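From: Nathalie Beaulieu
To: trerkthorpe-parish-history list
Date: 25 December 2022
Subject: Re: [tph] Flanagan registers, what goes up first

Hamish, all,

Quick one, food in the oven and people arriving at 5 so forgive the typing.

Hamish Gillies wrote:

> Nathalie, can you say where we are with the Flanagan
> transcripts? I have had two people write to me privately
> asking if the Trerkthorpe burials are searchable yet and I
> did not know what to tell them. Also I still think we should
> hold the baptisms back until the spellings are agreed. There
> are at least four ways of writing Grarnthorpe in my batch
> alone and if we put them up as is, folks will search for one
> and miss the rest.
>
> Also who has the loose sheets? I do not.
>
> Hamish

OK in order.

Burials. Not searchable yet. Typed up through the end of the second book, 233 entries in the last stretch, which I checked against the film myself. The first book was checked by whoever did it before me and I don't trust the years. Several kids buried before they were baptized. Could be real (late entries by the clerk) but more likely somebody read a 7 as a 1. I want to go back over those before anyone builds a family tree on them.

So tell your two people February. If they give me a surname I'll look by hand, no trouble.

Baptisms. Don't agree about holding back, sorry. Transcribe what is on the page, letter for letter, and put the modern spelling in its own column. Then search hits both. We did it that way for the marriages and I've had no complaints. What we can NOT do is go through and tidy the clerk's spelling, because then the next person can't tell what he wrote and what we wrote. Same for the abbreviations. Leave "Wm" as Wm.

One exception is Flulitora. I know it looks like a mistake but it's in there 9 times in the same hand and always as a girl's first name, so it stays as it is. If anyone has seen it in another parish please shout. I wondered about a family name used as a first name but can't find the family.

Loose sheets. I have them. Flat, in the big folder, in the spare room. The one with the torn corner is worse than I remembered, the whole right hand column of fathers' occupations is gone below the fold. Whoever has the old typed copy from the Grarnthorpe side might be able to fill it in, mark it as "from typescript" if so, please don't just merge it.
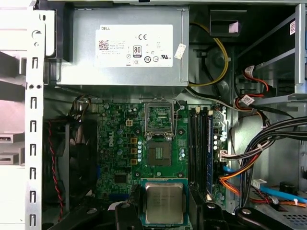

Backups, since it came up last time and we sort of drifted off it. Right now the master spreadsheet lives on my desktop and on one stick in a drawer, and that isn't enough for three years of other people's evenings. I would like two more copies in two other houses. I had the side off the tower this week and the power supply has the Dell name on its label, so if any of you has a spare Dell one lying in a closet let me know the numbers off it and I'll see if it's any use to keep by. Not urgent. The copies are. Hamish could you take one, and somebody over in Grarnthorpe the other? I'll send the file zipped, please open it when you get it and check the last row is there, don't just save it and forget.

File names: parish, book, date. No "final", no "final2". I found a "final_realy" in the shared folder and I suspect it was me.

Other bits

- whoever is on book three, the ink goes very faint from the middle on, try the negative view on the film reader, made a big diffrence for me

- question marks go in square brackets, not round. Round ones are sometimes the clerk's own

- if a page beats you just leave it and say so, I'd sooner have a gap than a guess

That's all I have, timer going. Will do the first book years after the holiday and post a list of the odd ones here.

Merry Christmas all

Nathalie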